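Minutes of the November meeting
Clerow Family Visiting House
Held in the big playroom, 6:30 p.m., on chairs intended for people under four feet tall

Present: Leidy Agudelo (chair), J. Dukham, P. Botham, T. Doãn, R. Clerow (minutes), and two parents observing, who asked not to be named and were given the only adult chairs.
Apologies: The county liaison, for the third meeting running. Her apologies are becoming very well written.

1. Minutes of the last meeting
Approved, with one correction. Mr. Botham did not "storm out" during the item on parking. He went to move his car. The minute taker accepts this.

2. Matters arising
The front door buzzer has been repaired. It can now be heard in the playroom, the kitchen and, according to a note left on our windshield, the dentist's office next door. Mr. Doãn will look for a volume control.
The request for a second supervised exchange slot on weekend mornings is still with the county. See apologies.
The missing train set has been found in the box marked TAXES. No action.

3. Visits and waiting list
Ms. Agudelo reported 332 visits since the start of the program year, with 14 families now waiting for a regular slot. Most of the waiting families want the same two hours in the afternoon, which is also when we have the fewest supervisors.
There was a long discussion of whether to split the two-hour visits into shorter ones. Ms. Dukham was in favor and had brought a chart. Mr. Botham was against. He said that a child who has not seen her father in a month needs the first half hour just to decide whether she is speaking to him, and the clock should not start until she has. One of the observing parents asked if she could say something and said she agreed with that. The chart was put away.
Agreed: keep two-hour visits for the first six weeks of any new arrangement, then review with both parents separately. Ms. Agudelo will write to the waiting families so that they hear from us before they have to call.

4. Arrival and departure times
The 15-minute gap between parents arriving is being treated by some as a suggestion. On two occasions both parents met in the hallway by the coat hooks. Nothing was said either time, though the staff member on duty described it as the loudest silence of her career.
Agreed: the visiting parent uses the side entrance and arrives first, without exceptions, including for rain. The wording on the intake form will be made plainer. Mr. Doãn offered to write it and was asked to keep it under a page this time.

5. Money
The balance was reported as healthy enough to discuss and too small to enjoy. The bake sale brought in $200, of which $76 went back out to replace the toaster oven that was lost in the course of the bake sale. Mr. Botham asked for it to be recorded that he had warned us about the toaster oven. It is recorded.
The insurance renewal has gone up again. Ms. Dukham will get two other quotes and will report back before anyone signs anything.
Agreed: no increase in family fees this year. The hardship waiver stays as it is, and staff are reminded to mention it at intake without waiting to be asked.

6. Supervisor training
Three new supervisors have finished their shadowing visits. All three were asked for comments on the experience. Two wrote about note-taking, and wanted clearer guidance on recording what was said and leaving out what they thought about it. The third wrote that the coffee was poor. Both points were felt to be fair.
A refresher evening on observation notes will be held before the holidays. Ms. Agudelo will lead it. Coffee to be reviewed under any other business, time permitting.

7. Holiday schedule
We will close for two days only. Requests for holiday visits must be in writing from both parents or their attorneys. A text message reading "she knows about it" does not count as written consent from her.
Gifts may be exchanged during visits, but must be unwrapped or easily opened. Ms. Dukham asked for a ban on drums. The motion failed for want of a second, although there was a good deal of nodding.

8. Backyard
Families have asked to use the yard more when the weather allows. Agreed in principle, with one supervisor outside at all times and the side gate latched. Mr. Doãn will draw up a sign-out sheet for the outdoor toys. Mr. Botham would like some more plants, provided he is not the one watering them. 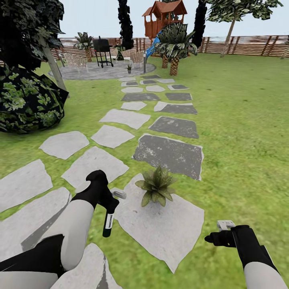 9. Any other business
Time did not permit the coffee.
Ms. Dukham raised the matter of the small chairs, and was told that the folding ones are in the storage closet, behind the easel – where they have apparently been all year.
Meeting closed at 8:20 p.m. Next meeting in the same room, with the folding chairs. Mr. Botham to bring the closet key.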